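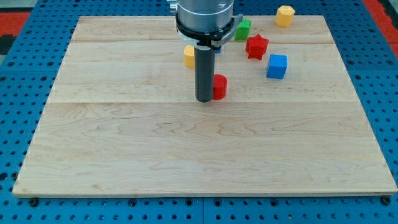 The practice board at the Onwood works, with the arm among the coloured blocks. Photo: the author

The arm went in at Onwood in April, and the arguments about it started before it had been bolted down. I have worked in the packing hall for nine years and have heard most of them more than once. The two loudest are that it will take all our jobs and that it will take none. I don't believe either.

Onwood makes wooden fittings and children's furniture, and the packing hall is where the small parts get sorted, counted into trays and sent on. There are 44 of us across two shifts. On a normal day a sorter handles around 3000 pieces, mostly by feel. It is dull work and it is hard on the wrists. I would not wish it on my own children, and I have no patience with people who get sentimental about it from an office.

Before the arm is let near real stock it has to be set up on toy blocks. They are red, yellow, green and blue, and they come in different shapes: a cylinder, a star, a cube, one with eight sides. A person lays them out on a board and watches what the arm does, then lays them out again. Andeo, the firm that supplied it, calls this commissioning. In our hall it is called block duty, and it is done by two of the sorters.

Block duty is my reason for writing. The company's notice said the arm would "free staff for higher-value tasks". So far the higher-value task is putting shapes on a board for eight hours and typing in what went wrong. Some of that needs real judgement. A sorter knows which pieces roll and which ones hide behind each other, and that knowledge is going into the machine every day. The pay for giving it is the same as the pay for sorting.

I think that is wrong, and it could be put right cheaply. At the Albers plant in Brudivlow the people who did this stage were moved up a grade before it began - before, when they still had something to bargain with. They got 900 a year on top of their wage and a written promise of first pick of the new posts. It was no fortune. But the people who taught the machine had a reason to teach it well, and when it misbehaved there was someone on the floor with the standing to stop it.

At Onwood you have to ring the shift office to have it stopped. I have seen a sorter stand with the phone at her ear while the arm went on doing the wrong thing in front of her.

Managers will say the grading can be looked at once the arm has proved itself. By then the teaching will be done, and the sorters will be asking for payment on work already handed over. Anyone who has waited for a pay review knows how that goes.

I am not asking for the arm to be taken out. My wrists would vote to keep it. I am asking for the grade to be settled now, while the blocks are still on the board, and for a stop button that a sorter is allowed to press.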